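Home Species Habitats Regions Glossary Random article

Bank Vole

The bank vole is a small rodent of the family Cricetidae, found in woodland, hedgerows and scrub across much of Europe and parts of western Asia. It has a blunt snout, small eyes and ears that show slightly above the fur. The back is reddish brown and the belly gray to buff. The tail is half the length of the body, longer in proportion than that of the field vole, with which it is often confused.

Habitat and diet

Bank voles prefer dense ground cover. They feed on leaves, buds, fruit, seeds, fungi and moss, and take insects and worms in smaller amounts. In winter they may strip bark from young trees, usually close to the ground but sometimes well up the stem — the species climbs readily.

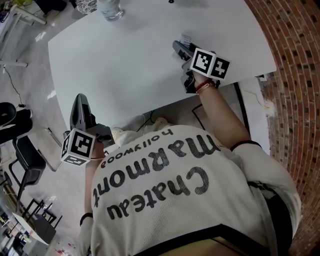
A hand-held gripper in use at a white table.

Nests are built of grass, moss and leaves, either in shallow burrows or under logs and roots. Runways between the nest and feeding areas are used by day and night, with most activity near dawn and dusk.

Reproduction

Breeding normally begins in spring and ends in early fall, but may continue through mild winters when seed crops are heavy. A typical litter has 4 young, born blind and hairless. Females can breed again within weeks of giving birth. Few adults survive a second winter.

Regional study

The population at Bisbridge was surveyed by Kwok-wai Kao over 12 seasons. The site covers two adjoining woods, Orkik and Fodillow, divided by a stream. Live traps baited with grain were set in July and checked each morning and evening. The largest count for a single season was 350 animals, of which 335 were caught in Orkik, where bramble forms a continuous layer. Fodillow is grazed, and its ground layer is thin.

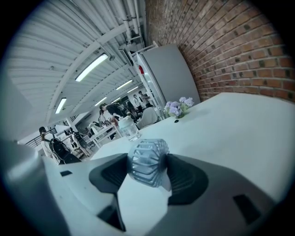

Gripper with black finger pads and a silver metallic part between them.

Marked animals seldom crossed the stream. Those that did were mostly young males, and crossings were more frequent after years of heavy acorn fall. A shorter survey in the Shih valley recorded the same pattern along a drainage ditch.

Predators

The main predators are owls, weasels, foxes and kestrels. Weasels are narrow enough to enter burrows and take whole litters. Domestic cats also kill bank voles where woods adjoin housing.

See also: Field vole; Wood mouse; Small mammal trapping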